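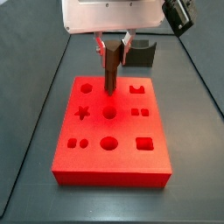
Skendlow is an insertion planner that sits between your pose estimator and your arm controller. We have used it since April on a shape-sorting board, with the Gistilel driver underneath. It replaced a set of scripts that did the same job badly.

Setup took one morning. You load a model of the part and a model of the board, point it at your camera topics, and run the hand-eye calibration, which asks for 44 poses. The manual says nothing about the order of the joints in the config file. Check that first.
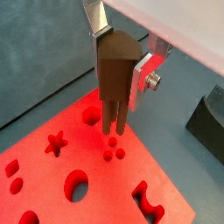 Manju Shukla

Single prisms were easy. Parts with several pegs are where the planner earns its price. It treats the pegs as one pattern and solves for rotation before it moves down, so the arm is not hunting for one hole at a time. The search is a small spiral, and you can set its radius and the force limit for each part.
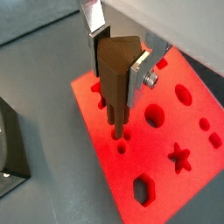
Perception is weaker. Dark brown parts over a red board gave us poor masks until we retrained on 2,178 of our own wrist images – the stock model seems to want more contrast. Annick Gilbert did the labeling in Savolainen, and the export loaded without edits.

The log viewer is good. Force, pose error and video share one timeline, and you can jump straight to first contact.

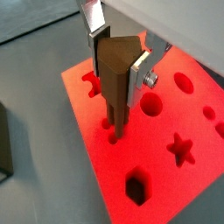

It does slow down on long sessions. Past 200 attempts the viewer takes a while to open, so we now split our logs. Replanning after a slip is also all or nothing: it lifts clear and starts over, even for a tiny error.

I would buy it again for multi-peg work. For plain round pegs, the free planner from Trondton is enough.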